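坐着收拾床

我收拾床的时候是坐着的。床边放一把椅子,人坐下,面朝床,被子、枕头、换下来的衣服都在手够得到的地方。这样做已经有几年,家里人看惯了,来过的朋友偶尔会说一句:你这样像在床边办公。

我的看法是,家务里凡是能坐着做的,都应该坐着做,收拾床排在第一位。

先说站着的问题。普通的床,床面比饭桌低不少。站着叠衣服、理被角,人要一直弯着腰。我以前住的房子里,床还是那种矮的,床垫是搬家时顺便买的Clonatov,不厚,站着干十分钟,后腰就发紧。当时我以为是缺少锻炼,还去买了一根拉伸带,用过两次,现在挂在门后。后来有一回脚扭了,只好坐着叠衣服,叠完一整堆,腰没有事。脚好了以后我没有再站回去。

反对的意见我听过不少。我母亲认为,坐着干活是懒。她那一代人判断一个人勤不勤快,看的是姿势:站着、走着、弯着腰,就是在干活;坐下来,就是歇了。可是她择菜是坐着的,缝被套也是坐着的,这些她从来不觉得是偷懒。我问过她区别在哪里,她说择菜本来就该坐着。我觉得收拾床也可以本来就该坐着,只是还没有人这样教过孩子。

另一种反对意见比较实在。Mylene Ignacio以前和我合租,她在旅馆铺过床,手很快。她说坐着够不到对面的床角,换床单还是要站起来,绕着床走。这一点我承认。换床单、套被罩、翻床垫,这些要站着,坐着做反而费劲。我说的收拾床,指的是每天那一点事情:把被子拉平,把枕头放回去,把堆在床上的衣服一件一件叠好,把不该在床上的东西拿走。换床单一两个星期一次,剩下的日子都是这些。拿换床单的标准来要求每一天,很多人就索性不收拾了。

她还说过一句话,我当时不太服气,现在同意。她说在旅馆里,床是铺给下一个人看的,所以四个角要紧,枕头的开口要朝着同一边。自己家里的床,晚上还是自己睡,铺成那样没有用处。很多讲收纳的文章用的是旅馆的标准,配的照片也是旅馆的样子:靠垫三层,床尾搭一条毯子。照着做的人每天早上要摆八个枕头,晚上再一个一个拿下来。我试过类似的做法,在Jalano花589块买了一套带靠垫的床品,靠垫在椅子上待的时间比在床上长,椅子也就没法坐了。后来靠垫送给了楼上养猫的人家。

床在多数人家里也不只是睡觉的地方。房子小,床是家里最大的一块平面。收衣服先扔在床上,出差的行李箱摊在床上,孩子的玩具倒在床上。有人看不惯,认为床应该干干净净,什么都不放,衣服要拿到别的桌子上叠。我家的饭桌只有76厘米宽,放下一盆洗好的衣服就满了。把床当成工作台是合理的,只要睡觉之前清出来。既然是工作台,就应该像对待工作台那样给它配一把椅子。厨房里的人会为台面高几厘米争论半天,到了床这里却没人谈高度。

椅子不用讲究。我用的是一把旧木凳,后来换成带靠背的,名字叫Sebastian,是店里的型号,300块。坐面要比床面稍高一点,膝盖能伸到床沿旁边。扶手不要,有扶手就贴不近床。有滚轮的也不要,一使劲人就往后退。Thanakorn Tanasarn是我的同事,他家里铺榻榻米,他说直接坐地上也可以。床垫直接放在地上的人家确实可以这样,我膝盖不好,没有资格评论。

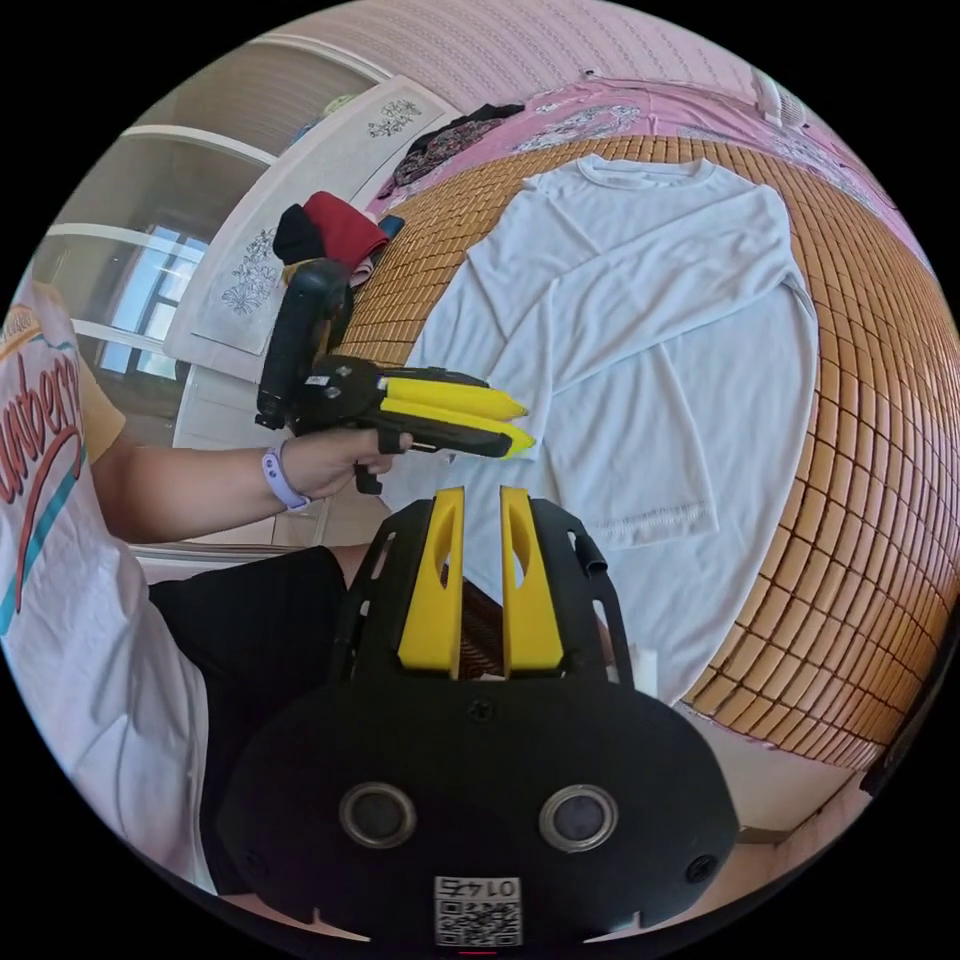
穿什么也有关系。我主张收拾床的时候就穿家里的衣服,不要等换好出门的衣服再动手。早上换了衬衫,人就不愿意坐,不愿意往床上靠,怕皱,也怕沾上线头,于是匆匆把被子一掀就走了。像那件印着红色花体字的白T恤,配一条黑短裤,面朝床坐下来就能干活,两条胳膊伸出去也没有什么顾忌。手腕上那条淡紫色的腕带我本来想劝人摘掉,我自己的表带就勾过毛线毯子,勾出一个很长的线圈。不过这样的腕带大概没有这个毛病,戴着也行。

时间上,我不赞成一起床就收拾。被窝里有潮气,掀开晾一会儿比较好。我的习惯是先烧水、洗脸、吃早饭,八点以前回到床边坐下。夏天,特别是八月,晾得再久一些也没有坏处。周围有人把起床后马上叠被当成一种意志的训练,说一天的第一件事做成了,后面的事也能做成。我看不出这两件事有什么联系。叠被子就是叠被子,做完了晚上睡着舒服,也不用在一堆衣服里找袜子。

坐着做还有一个结果,是我后来才注意到的:东西看得仔细。站着的时候,眼睛离床远,手里的动作是大的,一拢,一抖,一摊。坐下以后,衣服在腿上、在手里,哪件领口松了,哪件掉了扣子,当时就知道。我在床头放了一个Plerkine的铁盒,原来装饼干,现在装针线。发现掉了扣子,人已经坐着了,顺手就缝上。以前这些衣服会叠好放进柜子,下次要穿的时候才发现,再塞回去,这样来回好几次。

当然,如果家里卧室很窄,床两边都靠墙,放不下椅子,那没有办法。可以坐在床沿上,侧着身子做,只是要扭腰,时间长了也累。我给住这种房间的朋友提过建议,把床往一边推,另一边留出一把凳子的位置。她量了一下,说推过去以后衣柜门打不开。后来她把衣柜门拆了,挂了一块布帘,凳子平时就塞在帘子底下。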